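Rosmont Shared Workshop: Wanted, People to Boss a Small Robot Around

Posted in Calls & Notices
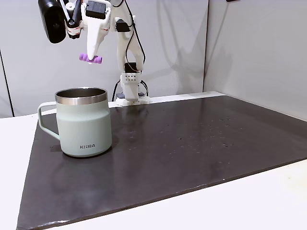

Arm with purple test piece, bench two. Mug for scale and morale.

The Rasto build needs hands. Human ones, with thumbs. We have a tabletop arm with a two-fingered gripper and a wrist camera, and it wants to be shown how to pick things up and put them somewhere sensible. At present its idea of sensible differs from ours.

So far we have 146 usable runs. We would like 1,000 before April, and the 804 on the drive that include somebody sneezing, swearing or leaving to check on a pizza do not count.

What you would do: sit at the bench for 90 minutes, steer the arm through short pick-and-place jobs, press save when it goes well and delete when it doesn't. Between runs you put the objects back. This is most of the job, and we would be lying if we dressed it up.

You need to be 16 or over and reasonably patient. No coding. If you can solder, please mention it quietly, or you will be handed the spare gripper and a bag of screws.

Helpful but not required: printer know-how, tidy cable habits, a left-handed way of doing things.

We can't pay. You get coffee, a month of free bench time after four sessions, and your name in the Rasto build notes, spelled however you spell it on the sign-up sheet.

Sessions run evenings from 6:30 at the Paker Street door. The Saavedra Street door has a nicer sign and is locked.

To sign up, leave your name and two evenings that suit you on the sheet by the laser cutter, or reply to this notice. Closed-toe shoes, please.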